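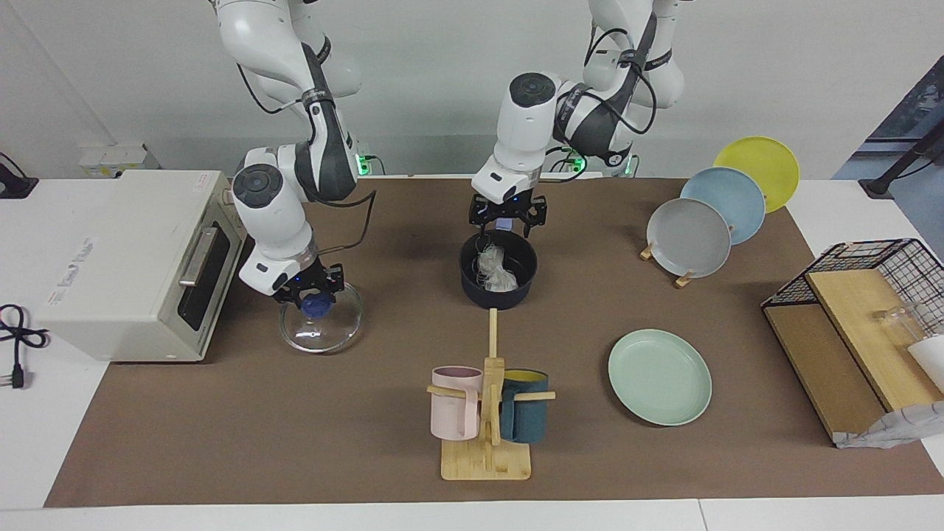 Letbridge to collect soft plastics and textiles from September

7 July 2023

Households in Letbridge will be able to put soft plastics and worn-out textiles out for kerbside collection from September, under a contract awarded to the waste firm Bindar.

The service covers 600 homes in the Ritchie ward at first. Residents will receive two sacks, one for bags, wrappers and film, the other for cloths, towels and clothing unfit for resale. Sacks will be emptied every second week, on the same day as paper and card.

Both materials currently go into the general waste bin. Soft plastics wind themselves round the rotating screens at the sorting plant, which has to be stopped while they are cut free. Textiles cause similar blockages and, once damp, spoil the paper they are mixed with.

Aliki Antoniadis, who manages the contract for the council, said items should be empty and dry. "A bread bag with crumbs in it can be shaken out and put in the sack. Film that has been in contact with raw meat goes in the general bin, as before."

Cling film, crisp packets and carrier bags are accepted. Compostable bags are not, as they cannot be separated from ordinary polythene by the equipment in use. Cleaning cloths are accepted unless they have been used with oil, paint or solvent. Duvets, pillows and carpet should still be taken to the recycling centre on Joltida Road.

Glass bowls and ovenware remain excluded from the bottle bank. Heat-resistant glass melts at a higher temperature than bottle glass and leaves solid fragments in the new product. Pans and small electrical appliances can be left at the recycling centre, in the scrap metal and electrical bays respectively.

The trial will run for 9 months. Athina Kontogiannis of Bindar said loads would be weighed by street and the rejection rate published at the end. Sacks will be delivered with the revised collection calendar.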